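# Club de robotique Mistska – compte rendu de la réunion de février

Présents : les membres du groupe manipulation, le groupe logiciel, Carmela Barbieri (encadrante). Début à 17 h 30. 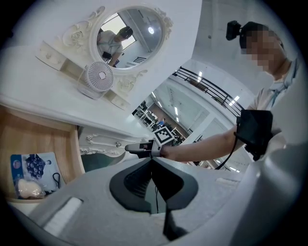 Le compte rendu de janvier est adopté avec une correction : la démonstration aux portes ouvertes relève du groupe manipulation et non du groupe logiciel.

## 1. Avancement du projet Sarmiento

Le projet porte sur l'apprentissage de gestes domestiques à partir de démonstrations faites avec des pinces tenues à la main. Le groupe manipulation a présenté la liste des tâches retenues pour le trimestre :

- ouvrir et refermer un tiroir ;
- saisir un petit objet sur une étagère et le reposer ;
- déplacer un paquet souple d'un meuble à un autre ;
- ranger un câble dans une boîte.

Les tâches de tiroir posent encore des difficultés quand la façade est sculptée. Les doigts de la pince n'ont pas toujours de prise franche et chaque membre a pris l'habitude d'attaquer le geste à sa manière. Il est décidé d'écrire une consigne commune avant de reprendre les séries. Le meuble n'est pas remplacé : le groupe souhaite garder des surfaces irrégulières dans le jeu de données.

Carmela Barbieri rappelle que le miroir doit être signalé dans la fiche de chaque série. Le groupe logiciel confirme que les reflets peuvent gêner le suivi de position et demande une série de comparaison avec le miroir couvert d'un drap. Accord de principe, à faire avant les vacances.

## 2. Matériel

Deux points ont été soulevés.

Les marqueurs imprimés se décollent sur les bords. On passe à un support rigide, découpé à l'atelier. Les anciens marqueurs sont à jeter pour éviter les mélanges d'identifiants.

Les sangles d'avant-bras glissent chez les élèves les plus jeunes. Une commande de six sangles plus courtes est passée chez Justlow. En attendant, on ne serre pas davantage les sangles actuelles – deux membres se sont plaints de marques après une séance longue.

La question des câbles est revenue. Chacun vérifie avant de commencer que le câble laisse le coude libre et ne peut pas accrocher une poignée. La vérification est ajoutée à la feuille de démarrage.

## 3. Logiciel

La conversion des enregistrements vers le format Jidance fonctionne pour les séries courtes. Pour les longues, le programme s'arrête avant la fin sans message d'erreur. Le groupe logiciel pense à un problème de mémoire et propose de découper les fichiers à l'entrée. Une version d'essai sera déposée sur le serveur du club.

Le nommage des fichiers reste irrégulier. Format retenu : tâche, initiales, numéro de série. Pas d'accents ni d'espaces. Les fichiers mal nommés seront renvoyés à leur auteur et ne seront plus corrigés par le groupe logiciel.

## 4. Portes ouvertes

Le club tiendra un stand dans le hall. Le groupe manipulation propose que les visiteurs essaient eux-mêmes une pince sur une tâche simple. Discussion sur l'enregistrement de ces essais : il est décidé de ne rien conserver, faute d'autorisations signées. Un panneau l'indiquera à l'entrée du stand.

L'affiche est à refaire. Le texte actuel est trop long et parle surtout du concours de l'an dernier.

## 5. Divers

- Les batteries sont remises en charge par la dernière personne qui s'en sert.
- Le placard du fond reste fermé à clé. La clé est à demander à Carmela Barbieri.
- L'inscription au concours régional est reportée à la prochaine réunion, le règlement n'étant pas encore publié.

## À faire

- Consigne commune pour les tiroirs : groupe manipulation
- Série avec miroir couvert : groupe manipulation
- Supports rigides pour marqueurs : atelier
- Découpage des fichiers longs : groupe logiciel
- Nouvelle affiche : les deux groupes, brouillon attendu en mars

Fin de la réunion à 18 h 45.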